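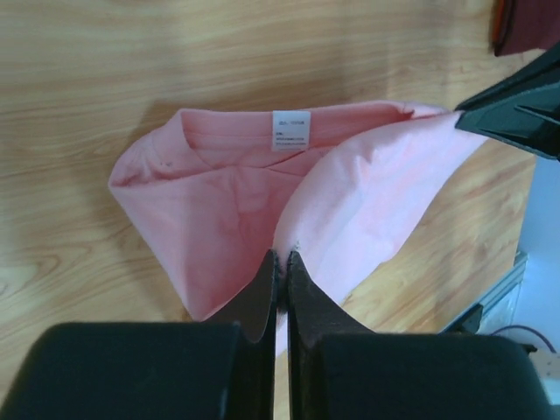
Pink garment, label side up, partly folded.

From: Qianru Wei
To: ziltcombe-laundry list
Subject: Re: fold order for soft items

Jarmo Jääskeläinen wrote:
> Lengthwise first, then thirds. Does the label go inside or out?

Inside, for the shelf stacks. Fold lengthwise, press the crease with the flat of the hand, then bring the narrow end in. Bunching at one end adds 5 to 10 mm to the stack height. Shelf clearance at Ziltcombe is 18 cm, so it matters. Towels are folded square and stacked separately.

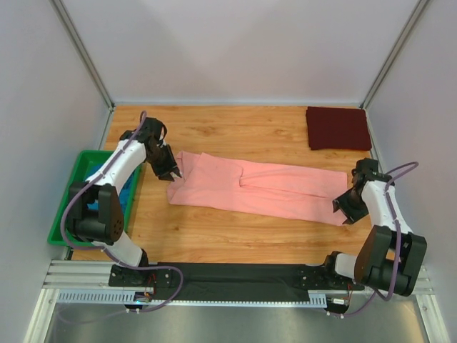

Jarmo replied off list that thirds still slip on the Hubmann shelves and that he would prefer halves for anything long. I have no objection. Please change line 5 of the sheet.

Qianru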